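Apr 23, 2026. Shop cloths, folding and sorting

Purple, blue and green cloths out on the wood table. Blue goes on top of green, folded square, edges lined up as near as they'll go. The purple ones still need doing. 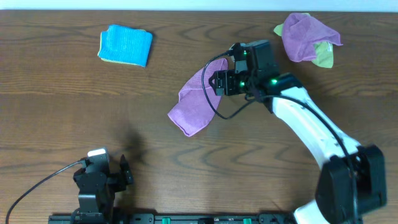 Heriberto thinks the stacks should be one color each, so you can grab a purple for glass without lifting anything. Fine by me, will try it in May.

Washed at low heat, no softener. Order from Millora is 300 more, shelf 8.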